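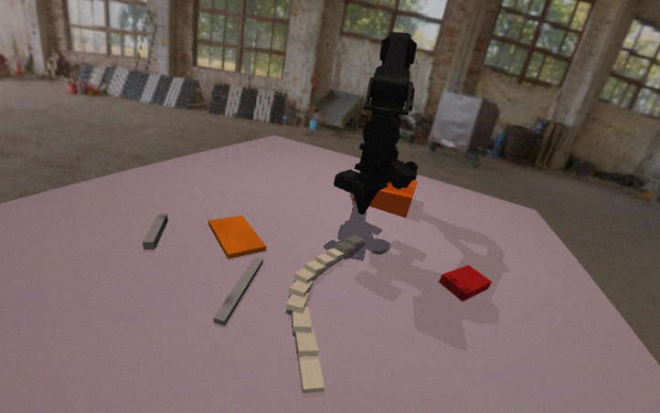

Figure 1. The arm over the orange block in our simulated cell, with the line of small tiles running up to it.

Search this site Search Go

Sharing the Bench: What a Picking Arm Changes for the People at Garness
Student project report by Yamila Carrasco and Danjuma Onuoha
May 30, 2023

We began in February with a fairly simple wish, to find out what happens to a packing bench, and to the people who stand at it all day, when an arm takes over part of the lifting. The packing room at Garness kindly let us sit in (and fed us far too much cake), and we are very grateful to everybody there who put up with our questions.

Before the visit we built a practice table in simulation, with slabs, bars and blocks in place of the real parcels. The row of tiles was Danjuma's idea. A person reaching across a bench goes round small things without thinking, and we wanted a task where the arm had to be just as polite. We ran it 208 times and the arm picked up the block in 206 of them. Both misses came when we had turned the block to an awkward angle.

The talks with staff taught us more, I think. Hemi Harawira has packed there for 28 years and was glad to be rid of the heavy boxes, but he told us he missed the chat. "You used to pass things along and have a word," he said. "Now I pass them to a machine and it's got nothing to say!" Others had moved over to checking and labelling, work they found easier on the back and harder on the eyes, and several asked for a longer break in the afternoon to make up for it. A few wanted to learn to set up the arm themselves, and were a bit put out that only the supervisor had been shown how.

We would like to see that training opened to the whole bench, and we have written to Garness to say so. Our tutor, Mogens Ketilsson, has offered to help with a first session, and Danjuma is already drawing up the handouts.

Related projects
Night shifts and shared tools at Biltbridge
Bomari: sorting by hand, sorting by belt
Learning to weld at Egilsson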